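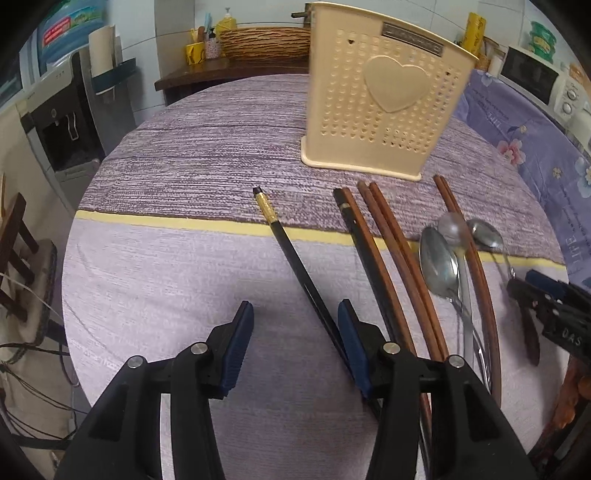 Enikő Orbán wrote back after the last edition to say that the section on the cutlery holder told her how to wash it and never how to load it, and that she had been putting the chopsticks in tips down for a year before a housemate objected. The loading steps are now included and come after the washing steps.

Section 3. Cutlery holder, spoons and chopsticks

Applies to the upright plastic holder in the shared kitchens at Rorkeck and Sayce. The wall rack in the Velar kitchen is covered in Section 5.

Before you start

You will need:
A clean cloth, large enough to lay everything out
Dish soap
A soft bottle brush or an old toothbrush
A measuring jug and a basin
A dry dish towel

Allow time for the wooden chopsticks to air dry. Overnight is best.

3.1 Emptying and sorting

1. Spread the cloth on a flat surface and smooth it out.
2. Take the utensils out of the holder a few at a time. Do not tip the holder over to empty it.
3. Lay the chopsticks side by side, all pointing the same way.
4. Match them into pairs by color first, then by length, then by the trim at the end. Black chopsticks can look the same until you compare the gold part.
5. Keep the metal spoons apart from the plastic ones.
6. Put any chopstick without a partner to one side. It goes in the spares jar on the top shelf, not back in the holder.

Note: Wooden chopsticks vary in shade even within a set. If two are the same length and the same thickness, treat them as a pair.

3.2 Checking for wear

1. Run a finger along each wooden chopstick. Throw it out if you feel a splinter or a crack.
2. Look at the eating end. Dark spots that do not wash off mean the wood has stayed damp too long, and the chopstick should be thrown out.
3. On coated or painted chopsticks, check for flaking near the tip.
4. Bend each plastic spoon lightly at the neck. If it shows a white line, replace it.

Caution: Do not sand down a split chopstick and put it back into use.

3.3 Washing the utensils

1. Fill the basin with warm water and a little dish soap.
2. Wash the spoons first. Use the brush on any handle with a raised pattern and work along the grooves.
3. Wash the chopsticks by hand, one pair at a time. Wipe from the thick end toward the tip.
4. Rinse everything under running water.
5. Dry the metal spoons right away with the towel.
6. Lay the chopsticks on a dry part of the cloth with a little space between them.

Caution: Do not leave wooden chopsticks soaking. Do not put them in the dishwasher, even on the short program.

3.4 Washing the holder

1. Rinse the inside of the holder under the tap.
2. Mix 500 milliliters of warm water with 2 teaspoons of white vinegar and pour it in over the basin, turning the holder so that all the inside walls get wet. It will run out through any openings, so catch it and pour it through again.
3. Leave for ten minutes.
4. Scrub the inside bottom corners with the bottle brush.
5. Rinse with about 900 milliliters of clean water.
6. Shake off the water and leave the holder open side down on the rack.

Note: In November and through the winter the kitchens dry slowly. Leave the holder near the window, away from the radiator.
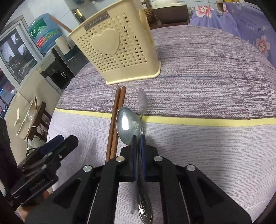 Openings in the side of a holder let air reach the wet ends of the utensils, and they clog sooner than most people expect. Soap film and starch from rice water are the usual causes. Brush them from the outside first, then from the inside, and hold the holder up to a light to see which ones are still blocked. On the cream holder with the heart-shaped holes, pay attention to the edge of the large raised heart on the front, and go over the base rim as well. Don't use a metal skewer to clear a hole. The small CHANHAO label near the top edge should be wiped, not scrubbed. The lettering on it is upside down here, so don't go by the label when you put the holder back; go by the open top.

3.5 Loading the holder

1. Check that the holder is dry inside.
2. Stand it on the shelf to the left of the sink, front facing out.
3. Put the chopsticks in along one side, in pairs, with the eating ends up.
4. Put the metal spoons on the other side, bowls up.
5. Put the plastic spoons in last, between the two.
6. Stop when you can no longer lift one item out without moving the others.

Note: Pick up spoons by the handle when loading. If you touch the bowl, wash it again.

Caution: Knives and peelers do not go in the holder. They belong in the block or in the second drawer.

3.6 How often

Wipe the holder once a week. Carry out the full steps in 3.1 to 3.5 every 3 weeks, or sooner if there is a smell or standing water in the bottom. After a large meal, wash and dry the utensils in batches and wait until the first batch is dry before loading it.

3.7 If something is wrong

Holder tips over: move some of the metal spoons to the opposite side, or take out the longest chopsticks.

White marks on metal spoons: wipe with a cloth dampened with vinegar, rinse and dry.

Chopsticks feel rough after washing: let them dry fully and check again. If they are still rough, throw them out.

Holder cracked: take it out of use and leave a message on the Relteto repairs page. Give the name of the kitchen and say whether you need a replacement the same week.

Section 4 covers the dish rack and drip tray.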